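Skerden Tabletop Serving Set, with grid-marked work surface

Product group: Tableware and play food
Supplied by: Lurnar
Page revised November 2020

Overview

The Skerden set is a mixed kit of plates, bowls, serving pieces and food items for table-setting and sorting activities. It is supplied as individual pieces, and replacement pieces can be ordered singly. All colours are solid and unpatterned on the dishes. Patterned surfaces are limited to the food items.

The set was specified by Sayaka Tsuchiya and Takeshi Aoki for benches that are laid out and cleared many times in a day. Pieces are chosen to stay distinguishable when two or three share a bench - no two plates in a standard layout have the same colour and outline.

Bench marking

Squares are marked out in 30 mm blue tape on a plain brown top. Tape is sold in 10 m rolls. Apply the long strips first, press from the centre outward, then lay the cross strips over them. Spacing is left to the user, but should be greater than the diameter of the largest round plate if one piece per square is wanted. Worn strips can be lifted and replaced individually.

Do not use solvent cleaners on taped surfaces. A damp cloth and mild detergent will do.

Dish rack

The black rack holds plates on edge and accepts both oval and round shapes. Load oval plates with the long side down. The rack isn't fixed to the bench and may be set at any angle to the grid.

Ordering

Part codes are listed in the Flalemgate catalogue under 3000 to 3070. Minimum order is 10 pieces in any combination. Colour substitutions are not made without the buyer's agreement.

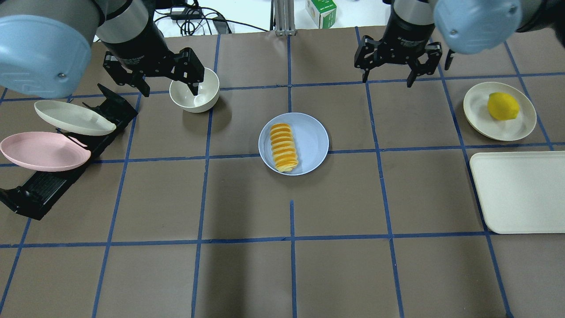
Grid bench with plates, bowl and spoon, lemon and rectangular tray.

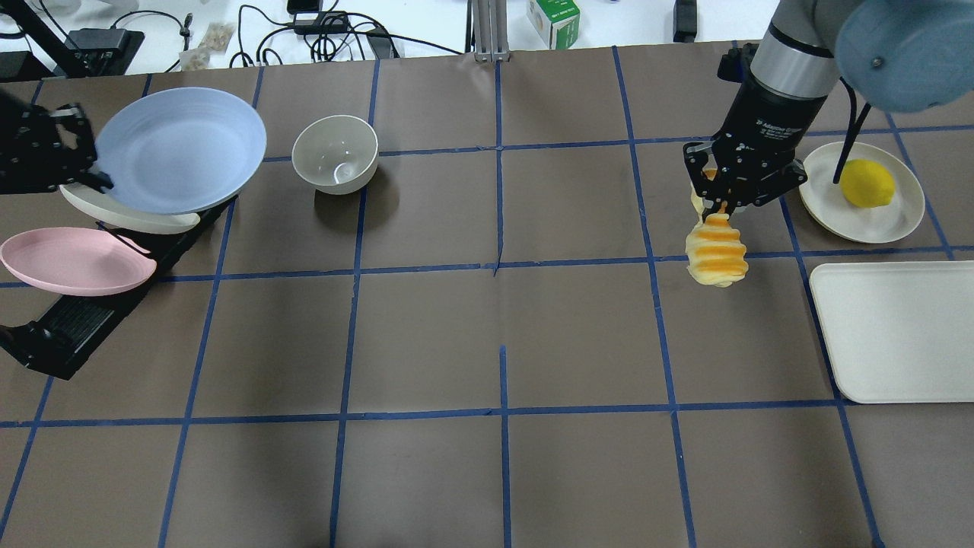
Storage and care

Stack round plates no more than 10 high. Bowls should be stored separately from plates, with spoons removed. Trays may be nested.

Food items should be wiped and air dried, then kept out of direct sunlight, which will fade the yellow and orange colours first. Check them for splits every April and discard any that are damaged.

Spare parts enquiries go to Fumiko Tamura at the Sekiguchi warehouse. Please quote the part code and the colour - the code alone does not identify the piece.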